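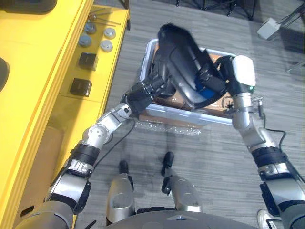 **sherif_younis:** Mixed setup this week. Black multi-jointed Okberg hand on the left arm, white Zerkell gripper on the right, both going after the same soft black bag-or-case thing in a gray bin. I've done 264 lifts since Sunday and I'm leaning Zerkell for anything floppy. It just clamps on! The Okberg fingers keep fishing for a strap.

**lis_fan:** Eh, I don't buy it. Different arm, different side of the thing. Swap them and run it again before you bash the Okberg.

**ostthorpe2:** What closing force? Ours at Ostthorpe slipped constantly until we backed it way off (soft stuff bunches up if you squeeze hard).

**sherif_younis:** Up to 19 newtons on both. @lis_fan fair, but swapping means redoing the wrist cables, and I hate those cables.

**lis_fan:** Two connectors per side, come on. I'd still take fingers over a clamp for straps any day.

**sherif_younis:** Fine, fine. I'll swap them tomorrow and post the counts.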